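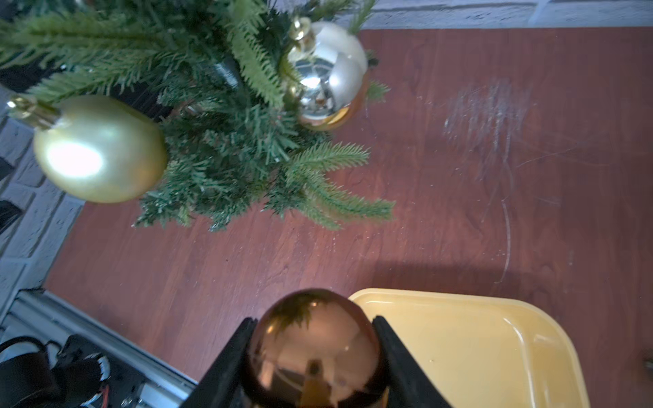 Wakana Kubo asks how I can possibly still be writing about the holiday return window when it is February 20, 2018. Fair question. I am still writing about it because I am still in it.

Background for the newcomers. In December I ordered one electric kettle from Brekke as a gift for my aunt. My aunt already had a kettle. She had, in fact, the same kettle, which she loves, and which she would like everyone to stop buying her.

So I started a return. Brekke doesn't handle Brekke returns. Brekke returns are handled by Satico, whose website greets you with a picture of a woman laughing at a cardboard box. I have been looking at that woman for two months now. We're close.

Satico emailed me a label. The label was 22 pages long. One page was the label. The other pages were a privacy policy, and then the privacy policy again in a larger font.

I do not own a printer, because I am a free person. The library charges by the page and the library's printer does not let you pick pages. I now own a hard copy of the Satico privacy policy. They may share my information with partners. Nice to know somebody's getting something out of this.

Dropped the box off. Got a receipt. Kept the receipt! I want that on the record, since my mother reads these.

A week goes by and the tracking says "Received." Then it says "Processing." Then it says "Label created," like the box has had a good hard think and decided to start over.

Called the number. The hold music was a piano version of a song I used to like. A recording told me my call was important and that most questions can be answered on the website. Back to the laughing woman.

Finally got a human, who was lovely, and who explained that my refund had been approved as store credit. Store credit where? At Pretik. What is Pretik? She wasn't totally sure either. We looked it up together.

Pretik sells patio furniture. I live on the third floor.

I asked if it could go back on my card instead. It could! I'd just need to fill out a form and mail in the original packaging. The original packaging was, at that moment, wrapped around the kettle, in their warehouse. She agreed this was a tough one. She put me down as "pending customer action."

Yesterday, an email from Satico: "How did we do?" 5 stars available. It would not let me submit zero. It would not let me close the window either, so I gave them one, and it asked if I would like to share my great experience with friends.

Consider it shared.

To the people replying that I should have just regifted the thing: to whom? Everyone I know has a kettle. I've started asking. It's making me strange at parties.

And to the person who wants to know what the kettle cost: less than my phone bill for the calls, more than my dignity, and I'm not taking follow-ups.

Update, same evening. Box outside my door. Satico tape on it. It's the kettle.

Second update. It's not my kettle. Mine was white.

Third update. Makes very good tea. Aunt says hers is faster.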